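Week 6 — Can a machine do the chores yet?

Course notes, Intro to Service Robotics. Reading for this week: Trindade, chapters 3 and 4.

Short answer: some of them, slowly, and it's a wonderful time to be asking! When Odair Trindade started teaching this unit, the big demo was a robot arm folding one towel on a bare table. Now we argue about whether a machine can tidy a kitchen it has never been in.

Start by splitting chores into moving, handling and deciding. Moving is in good shape (vacuums, warehouse carts). Deciding has come a long way. Handling is still where the marks are lost, both in homes and on the shop floor.
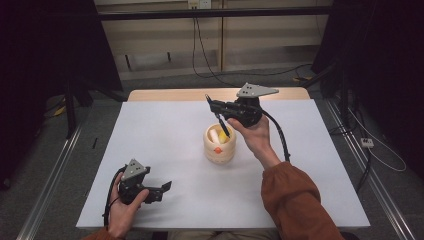 Handling gets hard as soon as one thing sits inside another. A person reaches into a mug of pens and feels their way past the ones they don't want. A hand-held gripper gives up most of that feel, even with a human doing the steering. Look at the long thin finger going down into the cream container, between the white object and the yellow one — there is very little room for error, and the walls limit which way you can come in. Now picture a deep bin of 40 mixed parts.

In the Stastora exercise you'll plan a reach like this one on paper. Washington Evangelista's group worked through 400 attempts in February and sorted the failures by cause, so bring his table to the tutorial.

For discussion: which chore in your own house would you hand over first, and what would have to be moved out of the way?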